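Storing board game pieces, bags or bins?

kwick_mollah
Wednesday, February 5, 2025
I'm moving in July and want my games out of their original boxes before then. The boxes split every time I stack them. Is anyone using plastic bins, and do the cards warp?

Trolteo900
I switched 2 years ago. One bin per big game, cards in sleeves, tokens in zip bags. No warping so far. Mine have lids that clip on and a handle that folds flat, so they stack.

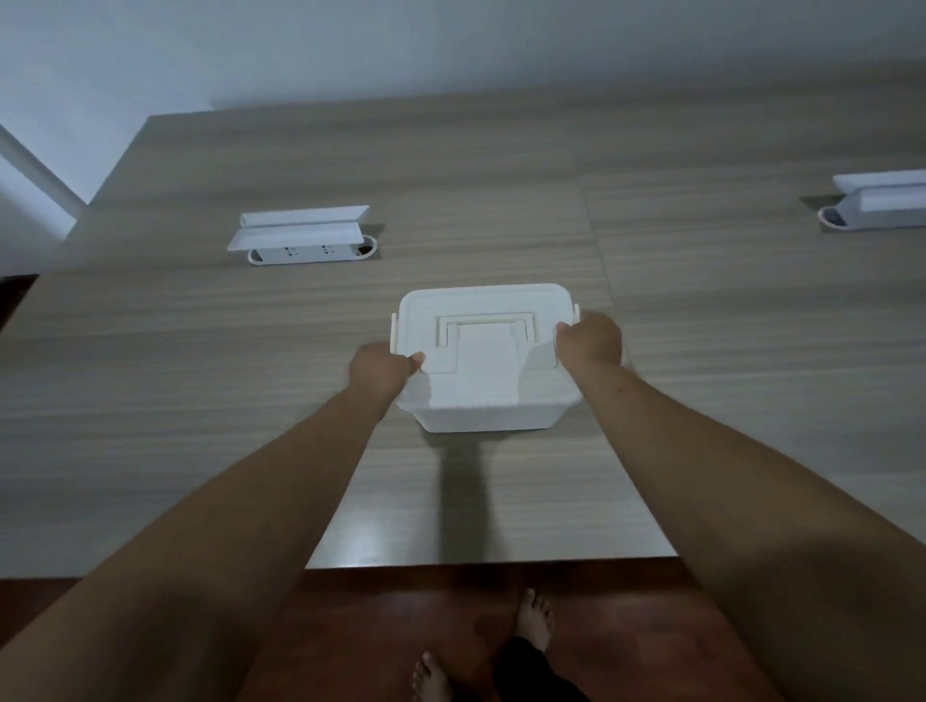 White bin, lid on

Boards won't fit in most of them. I keep those upright on a shelf.

jostasus
I disagree with this. Resale drops a lot without the original box. I sold Nastholm complete last year and got three offers the same day.

kwick_mollah
I don't plan to sell anything.

jostasus
Neither did I.

Trolteo900
You can flatten the boxes and keep them under a bed. Cut the corner tape with a sharp knife and don't tear it.

jostasus
A flattened box is a damaged box to any buyer. Rubber bands around the originals work fine for a move.

pell_r
Rubber bands dent the edges. Use wide elastic straps.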